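Bultton Head Camera Goes Up Against the Petersen in Our Snack Packet Trials

By Kári Dalsgaard

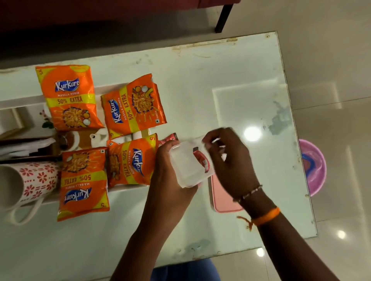
What we're comparing

If you've been following the Jisumstead project, you know we've been going back and forth for weeks over which camera to use at head height for our hand-work recordings. The Petersen has been our regular since March, and it's a good little unit, but the Bultton has a wider view and I've been itching to try it. On Wednesday we finally got both of them running on the same set of tasks — packets, clear boxes and mugs on a glass tabletop.

Glass is mean to cameras. Ceiling lights bounce right back at you, and clear plastic boxes are even worse when both hands are wrapped around one. I wanted the hard stuff in there from the start, so we left the lights on and used shiny Kurkure packets turned every which way.

How it went

We did 30 short takes with each camera. The Petersen lost track of the fingers in nine of them, mostly when one hand passed over the other. The Bultton lost them in four! I was ready for a small difference, so that made my afternoon. It does run warm, though, and after nearly an hour of use I was happy to get it off my forehead.

Color was closer than I expected. The Petersen still does a nicer job with reds and pinks, and the Bultton tends to push orange a bit too far (we may be able to fix that in the settings, I haven't had time to dig in). Battery life was pretty much a tie.

Next up

The Trotside folks are lending us their two-finger gripper, and we'll run the same packets and boxes with a camera mounted above the arm. My guess is the packets will be fine and the box lids will drive us up the wall — thin edges, not much to grab. We have six tasks picked out so far and there's room for a couple more, so send me your ideas if you have a favorite fiddly object. The full take-by-take notes will go up on the project page once I've typed them in.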